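Where do you keep the remote for a massage chair so it stops disappearing?

Asked in Home & Furniture – Chairs and Recliners

Posted by mothwing_46

Hi all! We finally put two massage chairs in the waiting lounge at my sister's place (she runs Dradholm, a little foot and back studio, and I do the fetching and carrying) and I love them, customers love them, everybody is happy. Except the remotes. They have no cord, they have no holder, and they go down the side of the seat, under the seat, home in somebody's bag by mistake once. A new one from Ludis was going to cost more than I wanted to spend, so I'd like to sort this out before it happens again.

The remote I mean has the dark teal face, with a little screen at the top and the arrow keys in a ring with the power button in the middle. It's pretty chunky for a remote. I tried leaving it on the footrest between the two foot wells, and also thought about using the orange box with the flip-up lid that stands behind the chair, because it's empty right now.
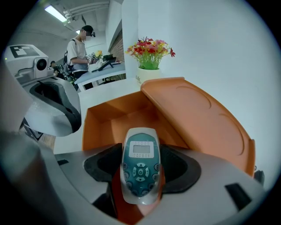

What I've tried so far

Footrest: fine until somebody sits down and puts their feet in. Then the footrest tilts and off it goes.

Seat pocket: our chairs have one on the right arm, but it's shallow and the remote tips out when the back reclines.

Sticky hook and loop strips: lasted until November, then the glue let go and left a gray smear on the plastic that I'm still picking at.

So would you go with the box, or is there some kind of stand that works? I don't want to drill into the chairs. They're still under warranty and my sister would kill me.

3 replies

Ysaline Guillot

Don't use the box as the everyday home for it. I had almost the same setup, and if people have to get out of the chair to find the remote, they'll ask you to do it for them, every single time. Keep the box for the spare batteries and the manual and whatever else you don't want lying around.

What worked for me was a small side table with a raised rim, right where your hand drops when you're sitting back. I got mine from Besnard but any little table will do – just check it against the chair when it's fully reclined, not upright, or you'll end up moving it (I moved mine 4 times). Then I tied a loop of soft cord around the table leg and the other end to a silicone sleeve on the remote. Looks a bit like a pen at the bank, but it hasn't gone home with anyone.

For the gray smear, a drop of cooking oil on a soft cloth, leave it a few minutes, wipe, then dish soap and water. Try it somewhere hidden first!

benchwarmer500

get a tray that straps over the arm. sodov makes one, i think they come in two widths so measure your arm first. no drilling

tallulah_k

The arm tray is good if your chair arms are flat. Mine are rounded and everything slid off it, coffee included, so look at that before you buy.

Also, put a label on the back of the remote with the studio name and which chair it belongs to. We had two the same and people kept pressing buttons and setting off the chair next to them. Poor man was asleep in it.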